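Workshop notebook, Wednesday, late afternoon

Back on the pretend groceries today, which I have been putting off for longer than I'd like to admit. The Ternwood crate finally got unpacked, and I spent a pleasant hour wiping down fruit with a damp cloth and deciding what is still presentable enough for the market stall set. Some of it has seen a lot of handling, and I have a soft spot for the scuffed ones, but Urngate want the stall to look fresh when it goes on the floor in March, so I'm trying to be strict with myself.

The plan, for whoever picks this up after me: the white basket holds the mixed produce, and small items go in clear zip bags with a label, so the children can "buy" something and carry it off. I like the bags very much in principle. In practice the slider-free kind has a stiff seal, and small hands are going to struggle with it. I tried 3 kinds this afternoon and wrote my grumbles on the back of the order sheet. The ones with the colored strip are the easiest to find the opening on, and that counts for a lot when you are five years old and in a hurry.

Basket and bag, both on the black marbled top: 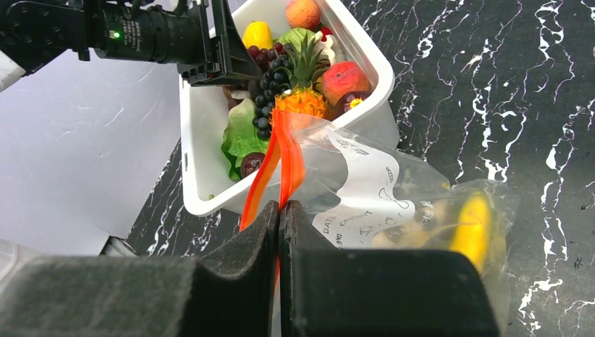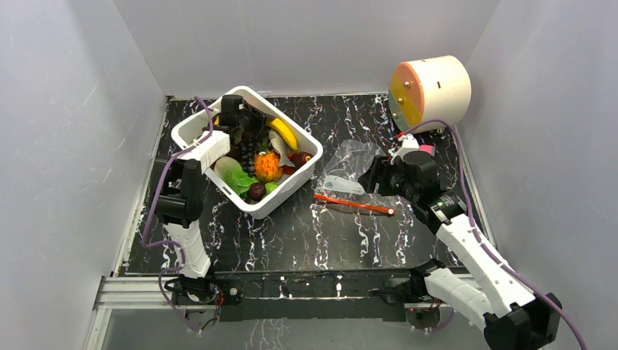 I'm still going back and forth on how full the basket ought to be. Piled high looks generous and cheerful, and people do smile at it, but then the grapes slide under everything else and somebody has to dig. I took 2 pieces out, put them back, and then had a cup of tea. My feeling at the moment is that the lettuce should stay low along one side, and the bigger fruit should go in before the grapes — I'll try it that way tomorrow and see whether it survives being carried to the other bench.

Labels next. The Zarnisar sheets take ballpoint nicely but smear with the felt pen, so please use ballpoint, even if the felt pen is nearer. Order number for more of the same is 2368, and 300 to the box ought to see us through the summer. Joly sent over a few paper sample bags as well, very handsome, but you can't see what's inside, and half the fun of a market stall is looking.

Still to do: find the lid for the Ternwood crate, wash the second cloth, and ask Urngate whether they want price tags on the stall or would sooner let the children make up their own prices. I know which I'd choose.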